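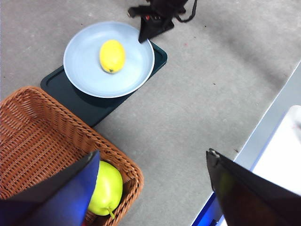 Do you budget for a two-arm cell as two single-arm cells? The arms, yes, but the rest of the cell has to be costed separately, and on our sheet the rest is where most of the lines are.

Posting the planning notes for the Pevside bench as a thread, as several people asked how the spreadsheet is laid out. Prices are ours, in pounds, ex VAT, as they stood on 7/22/21. Yours will differ.

Scope first. One table, two arms, small pick and place work: lift an item out of a basket, put it on a plate or a tray, put it back. Fruit for now. Packaged goods later if the grippers cope. No conveyor and no guarding beyond what the site already has.

The sheet has four tabs: capital, consumables, labour, contingency. Anything that wears out inside a year goes under consumables even if it arrives in the same box as the arm. Last time we put finger pads under capital and then had no line to buy replacements from.

Arms. Two quotes in, Proner and Agbenyega. Proner price the arm, controller and cable set as one item. Agbenyega price them separately, which looks cheaper until you add the cable set. Compare totals, never the headline line.

Grippers are quoted per arm. £3664 for the pair from Agbenyega, including mounting plates, excluding spare fingers. Proner want you to take their own gripper or lose the warranty on the wrist joint. Read that clause before you fall for the arm price.

Spare fingers: one full set per arm on the shelf from day one. Lead time is 12 working days if the supplier has stock, and August is a bad month to test whether they do.

Wrist cameras. Small ones, one per arm. Budget for the bracket and the cable as well as the camera. The cable is the part that fails. It bends every time the wrist turns, and a cheap one will give you dropouts that look exactly like a software fault. We lost a fortnight to that on the previous bench.

You also need to decide how much of the view the fingers are allowed to take up. Close mounting gives you good detail at the grasp and a lot of black finger in the foreground. Mounting further back needs a longer bracket, and a longer bracket hits things. We went close. The bracket is cheaper too.

Second arm in shot. If both arms share a table, each camera will see the other gripper and its shadow at some point. Work out early whether your software minds. Ours has to put up with it, so there is no budget line for screens or dividers.

Table. Light grey speckled top, chosen to suit the room lights. Do not buy the table last. The arm bases bolt to it, so its thickness decides the clamp kit, and the clamp kit is on a different quote from the arms.

Props. People laugh at this line and then overspend on it. Allocation is £500 for the year. It covers plates, trays, baskets, fruit and whatever else ends up on the table. Buy duplicates of anything with a rim or an edge you care about, as the replacement next spring will be a slightly different size.

Woven baskets are a good test and a poor investment. The sides are uneven, fingertips can snag in the weave, and they shed. Count them as consumables. Same goes for real fruit. A pear bruises, a lemon lasts longer, and both roll. Plastic fruit is cheaper over a year but the weight is wrong, so we use both and log which.

Labour. The quote from Brindatance for commissioning is 60 hours. That covers mounting, wiring, calibration of both wrists and one handover session. It does not cover recalibration after a gripper swap. We have added our own line for that, at our own rate, and assumed it will happen every time fingers are changed.

Power and network. One distribution board for the cell, separate from the office sockets. If the site electrician has to come out it goes under labour, not capital. Finance will argue. Settle it before the order goes in.

Floor space gets forgotten. Measure the table, then measure the reach of both arms at full stretch, then add room for a person to get round the outside with a tray in their hands. We pay an internal charge per square metre, so this is a real cost and sits on the labour tab for want of anywhere better.

Contingency is held back as its own tab and may only be spent on things that stop the bench running. Nicer cameras do not qualify. A snapped bracket does.

Order of purchase: table, clamp kit, arms, grippers, cameras, props. Spares go in with the grippers on the same purchase order. Splitting them cost us a second delivery charge last year.

Still open: whether to take the Agbenyega extended cover. It excludes fingers, pads and cables, so what remains is mostly the joints. Waiting on a written answer about the wrist.

Will add the revised totals once the Proner requote is in.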